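The Tea Drawer

My aunt left me her tea. She left my cousins the house on Altow Street and the good car, and she left me the tea, in writing, on a page dated May 16, 2019, in the same handwriting she used for grocery lists. "All of it," the page said, "and whatever it's kept in."

You have to understand that I drink coffee. I have always drunk coffee, and she knew it, and every time I visited she put a cup of something pale in front of me anyway and watched until I finished it. So when I drove over in February to pick up my inheritance, I figured I'd be out of there in ten minutes with one grocery bag (I had even left the car running, sort of, in the sense that I'd left my gloves on the dashboard).

I was there until dark.

The first thing I did was pull everything over to the bamboo end of the counter where she used to sit. The caddy with the slatted sides had been on that spot for as long as I could remember, and I knew it the way you know a stair that creaks. Plain brown paper ones in the back, stripes in the middle, and then the black packets, which never did fit anywhere. I sat down and began reading them. She had opinions about tea the way other people have opinions about football, and I could hear every one of them. The striped packets were for company. The brown ones were for colds and bad news. The black ones she bought by mail from an outfit called Flimirus, and she only got those out when she had something to tell you.

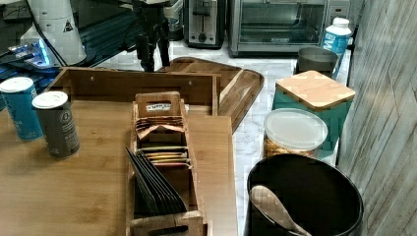

Her tea caddy, black packets and all.

I got a black one the day she told me she was selling the piano. I got one the day she told me she'd been married before my uncle, for 17 days, to a man who repaired elevators. I was 36 years old and I'd thought I knew all the family stories. She poured the water, said her piece, and then asked me whether I wanted a cookie.

Anyway, I took one of the black ones and smelled it. Smoke and oranges. I said "Well, what is it this time?" out loud, to an empty chair, and then felt silly and went to look at the rest of the counter.

My aunt cooked for herself right up to 85 and she was not a putter-away of things. A towel stayed where she dropped it. The cutting board lived flat on the counter behind the toaster, and if you stood it up to be helpful, it would be flat again by the time you'd dried your hands. I used to think she was being stubborn – she was – but that afternoon I went to straighten the towel and couldn't do it. I just walked around it, like you'd walk around a sleeping dog.

The wooden box was at the back, against the stone tiles. Little tea boxes on top, a blue and white cup at the end, and the long black handle across the front that I was never allowed to pull as a kid. "That's not for you yet," she'd say. Yet! I must have been seven. I forgot all about that word for decades, and there it was again, standing in the kitchen with me.
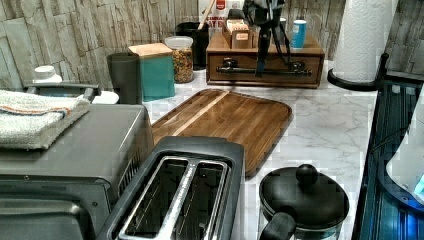

What Was in the Drawer

It stuck, of course. I had to wiggle it out from the left.

No money, if you're wondering, and my cousins certainly were. There was a layer of tea bag wrappers pressed flat like leaves, more than 2000 of them I'd guess, though I never did go through the whole drawer. Each one had a line or two of writing on the inside. Who had come over, what they drank, what they'd said. "Rain. Talked about the roof." "Wouldn't eat anything. Worried about her job." The job was mine. She had gotten the worry exactly right, and I had told her I was fine.

At the very front was a black one, and it had my name on it. It hadn't been opened. Across the back she'd written, "Four minutes, no milk, then go call your mother."

I filled the kettle. I found the sugar on my own, which took some doing, and I got down the blue and white cup because it seemed like the right one. Then I sat at the bamboo end and let it go the full four minutes by the clock on the stove.

It was awful. It tasted like a campfire in somebody's orchard. I drank it to the bottom, and I got out my phone.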